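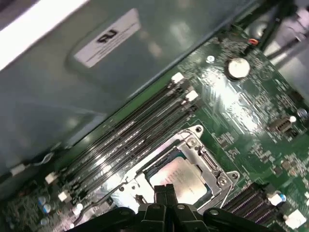
## 4. Preparing the computer for Gradus

Gradus is the bookkeeping program for small shops. Before you install it, please check that the computer is ready. An older desktop is good enough in most cases, but it must have a drive with free space of 28 GB or more.

1. Make a copy of your old ledger files on an external disk. Keep this disk away from the computer until section 6 is finished.
2. Shut down the computer and pull out the power cord. Wait one minute.

**Caution:** Do not add memory or change a drive while the cord is connected. Touch bare metal of the case before you touch any part.
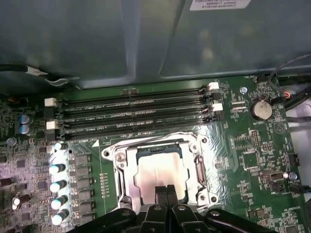
3. If you add memory, push the module down until both clips close. Gradus opens a ledger of 1,299 entries without memory upgrade, so many shops can skip this step.
4. Close the case, connect the cord and start the computer. Set the date and the time zone now -- a wrong date will put your invoices in the wrong tax period.

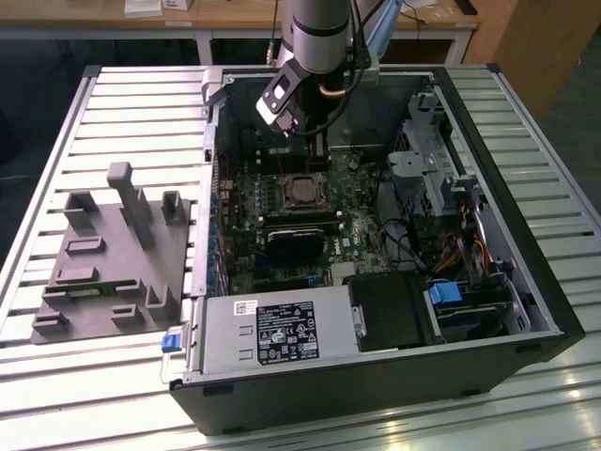

### 4.1 Installing the program

1. Log in as administrator and open the Gradus installer.
2. Choose "Single shop" or "Several shops". You cannot change this later without a new ledger.
3. Type the license key from your Heton account. Letters must be capital.
4. Select the folder for the ledger. Do not select a folder which is shared with other programs.

**Note:** If you see message 459, the key is already used on another computer. Release it first in the Heton account, under "My devices".
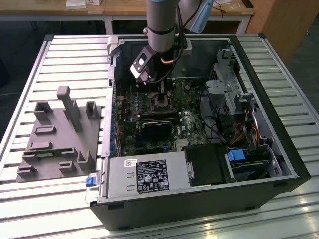

*Fig. 4: Desktop computer with the side panel removed.*

### 4.2 Importing from Pinto or Tornero

Pinto files can be imported directly. From Tornero you must first export as plain text, with at most 160 accounts in one file. If you have more, make two files and import them one after the other.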